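Getting rid of the spare room wardrobe

December 2024

We moved to Dornlow in March with far more clothes than the house could hold. The old flat had a built-in cupboard running the length of the hall, and when you have one of those you stop noticing what goes into it. The new place has one narrow wardrobe in our room and, until last week, a second one in the spare room that belonged to the previous owners. It leaned. The door on the left had to be held shut with a folded bus ticket. I decided it was going before Christmas, and that meant everything in it had to go somewhere else first.

I had tried this before and given up after an evening. My mistake then was to start with the things I was fond of. I spent an hour on a box of scarves and kept every one. On this occasion I started with work clothes, which I have no feelings about at all. I have been working from home for 3 days a week and the office stopped caring about ties years ago. Most of the shirts went straight into the bag for the shop on Flillen Road. The two suits were harder. One still fits and I kept it for funerals and weddings. The other has not fitted for a long time and I had been keeping it in case it did.

The shop takes clothes on weekday mornings only and will not have anything with a broken zip. I found this out by carrying a bag there and carrying most of it back. Eun-ji Shin, who I used to share a desk with, told me about Limum, a textile bank behind the swimming pool that accepts worn-out cotton and odd socks. It is badly signposted. You go past the bike racks and it is on the right, next to the glass. The slot is smaller than you would expect, so use small bags.

Selling was mostly a waste of time. I put a wool coat up for 70 pounds, dropped it twice, and let it go for less than I want to write down. A waxed jacket went in an afternoon. The boots I thought would sell did not get a single message, and they are in the porch now where I have started wearing them to take the bins out.

After that came the folding. I do it on the bed, as I always have, because the table is covered in post and the ironing board is too narrow for a jumper. Black things are the worst. I own far too many of them, they all look alike in a pile, and I end up reading labels to find out what I have picked up.
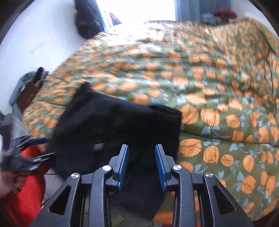
Byung-chul Son wrote after my last post to say that I should stop folding and roll everything, and that he has kept his clothes in two drawers for years by doing it. He also thinks a spare room should have nothing in it but a bed. I tried the rolling with T-shirts and it does save space, but the shirts came out with a crease across the chest, so they are back on hangers.

The wardrobe itself came apart with a screwdriver and some swearing. The back panel was only tacked on. Behind it there was a square of much older wallpaper, green with small brown birds, and I have left it showing for now. The council will collect the panels on Thursday if I get them to the kerb by seven. I still need to find a place for the winter duvet — at the moment it is behind the sofa.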